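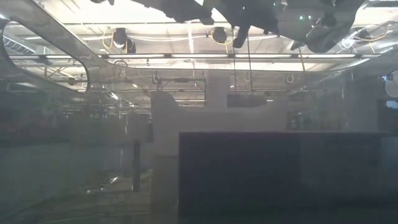 The Vuvia hand controller costs $500, and for the first two weeks I was sure I'd paid it for a very nice paperweight. It's a grip with a trigger and a thumb wheel, it plugs into Lirkano's teaching software, and you use it to drive a robot arm through a job until the software has enough runs to learn from. What the brochure leaves out is how much of your day goes to cables. We have yellow ones looped from the ceiling, a thin dark one dropping down past the arm, and then there's the Vuvia's own, which is 2 meters long and wants to be friends with all of them.

I bought it in September to replace hand guiding, where you grab the arm and walk it through the motion yourself. Hand guiding is fine for 40 runs. After that your shoulder starts filing complaints, and your sleeve is in half the recordings.

## What works

The trigger is lovely. Squeeze a little, the gripper closes a little. Our old setup had a button, open or shut, and every demonstration looked like a crab losing its temper.

Lag is low enough that I stopped noticing it by the second afternoon. Capucine Pruvost, who learned on a Mirnum rig with proper force feedback, noticed it right away and has gone on noticing it. She's also the only one of us who can thread a ring onto a peg first try, so I let her talk.

Discarding a bad run takes one press. I have used this feature more than any other.

## What doesn't

The thumb wheel turns the wrist, and it's geared for somebody calmer than me. Turn it slowly and nothing happens, then everything does. There's a sensitivity setting three menus down that helps a bit.

The default save name is a string of digits. Mohit Katiyar wrote a script to rename our 2,000 runs and would like Vuvia to know how he spent his weekend.

No left-handed version - the Nigam grip at least flips over.

## Should you get one?

If you record demonstrations most days, yes. For one task a month, keep pushing the arm around by hand and spend the money on lunch. Either way, order the longer cable. It's sold separately, naturally.

*Four stars. October 2023, firmware as shipped.*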